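Getness Community Help
Workshop and Lab > Small robot arms > Safety and good practice

Do we really need written rules for a tabletop arm that picks up toys?
Posted by Sobia Mohmand, Tuesday, April 16, 2019

I run a small robotics room at Kokthorpe. We have one light arm on a table, with soft ribbed fingers on the gripper, and it spends its days taking toy vegetables out of a tub and putting them back. A consultant from Levchenko came through and left us a 60-page "operating standard" that he wants signed by everybody who goes near the table. It has a section on hearing protection. The arm is quieter than our printer.

I'm not against rules. I am against rules copied from a car plant with the name changed. What I'd like to know is which parts of this stuff matter for a setup our size, and which parts are there so that somebody can say there was a document. Also, he insists that soft fingers mean we can skip the risk assessment, which seems backwards for a man who wants us in earmuffs.

Sorted by: most helpful

marrow_and_son
Member, 2000 posts

Your consultant has it wrong in both directions. Soft fingers don't get you out of anything. The finger is the last few inches of the machine. Behind it there's a hard housing, behind that a wrist, and behind that a set of joints that will close on a thumb without caring what the pads are made of. I've read plenty of sales sheets that call an arm "safe" and what they mean is that it stops when it bumps into something, at some speed, on a good day. The assessment is supposed to cover the whole job: arm, gripper, the thing it's holding, the table, and whoever leans over to fix it.

For a room like yours I'd want it on two sheets of paper. Mine says:

Speed limit set in the controller, with a password, and the number written on the wall next to the arm.
Stop button where a seated person can hit it without reaching past the arm. Test it every morning. Write down that you tested it.
Hands out of the tub while the arm has power to the motors. "Paused" doesn't count as off.
Anything that isn't part of the task stays out of reach of the arm.
One person in charge of the run at a time, and everyone in the room knows who.

Rule four is the one people roll their eyes at, and it's the one I see broken most. 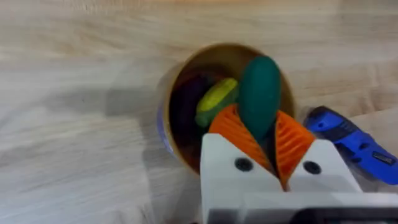
4 min read

It's a pick from a tub on a table like yours: a dark green egg-shaped piece between the orange pads, a yellow and green one lying against it, and a blue handheld thing on the wood right beside the container. Whether that blue thing belongs to the task, I couldn't tell you, and neither could an inspector. That's my complaint. If it's part of the job, it should be on the sheet. If it isn't, it goes on a shelf. You don't need a standard for that, you need a shelf.

The other thing to look at is how close the housings get to the rim. Somebody will want to steady the tub with one hand during a pick. They always do, usually when a run has been failing and everybody's tired. Fix the tub to the table and the temptation goes away. We used double-sided tape and it has held up better than the policy did.

As for the 60 pages, ask him to mark every line that came from your site visit. I did that with ours and got 18 lines. The rest was padding.

Sirkero_fan
Member

we have the Sirkero arm and its fine, never had a problem, kids use it. rules are mostly for insurance imo. just dont be dumb and keep long hair tied back

dlk_bench
Moderator

I'd be slower to trust "never had a problem." How many hours, and would you have heard? We had nearly a year of clean log sheets at my last job, and then I found out people were only filling in the sheet when they remembered it was there. A log with no bumps or dropped parts in it tells me nobody is writing them down.

Sobia, I agree with most of the long answer but I'd push back on two sheets being enough forever. The rules were written for one task. Swap the toy vegetables for something heavier, or glass, or anything with an edge, and you have a different job with the same arm. Put a line at the bottom saying what the sheet covers (this gripper, these objects, this speed) and that any change means doing it over. It takes ten minutes if the sheet is short. With the Levchenko binder you'd never do it, and he'd charge you for the update.

On standards generally: the published ones are worth reading, at least the parts on risk assessment and on people sharing space with a moving arm. Read them yourself before you pay anybody to summarize them. But following a standard isn't something you get by signing a page. If he can't show you what he measured in your room, I wouldn't sign.

And drop the hearing protection section unless somebody took a reading.

Sobia Mohmand

Thanks both. I asked him about the marked lines and he says he'll "get back to me." The tub is taped down as of this afternoon. I'll post our two sheets once they've survived a week with the students.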